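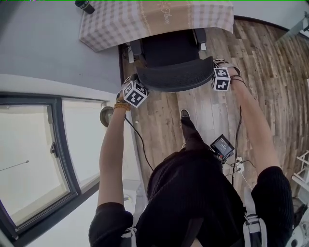
Timo Eichhorn asked at the last open evening whether a person with no engineering background could be of any use to the Tokmont build, and the answer given to him was yes, provided that person is patient and willing to repeat a task many times.

The Woltum shared workshop accordingly invites applications from participants for the second stage of Tokmont, a two-armed household robot under construction by its members. The robot is to learn ordinary domestic tasks, such as moving a chair up to a table, from movements carried out by people using hand-held devices.

Participants will be asked to:
attend 4 sessions of 3 hours each, beginning in August
wear a backpack and a chest-mounted unit while working
carry out set tasks at the pace requested
report any discomfort or fault without delay

Sessions may be held at the workshop or, by agreement, in the participant's own home. Applicants must be aged 18 or over and able to stand and bend for extended periods. Flat, closed shoes are required. Training is given before the first session.

A payment of 42 euros is made for each completed session. Travel costs are not reimbursed.

Applications, stating availability and preferred place of work, should be addressed to Jörg Kasten, Tokmont Build, Woltum Workshop. Applicants will be notified in writing.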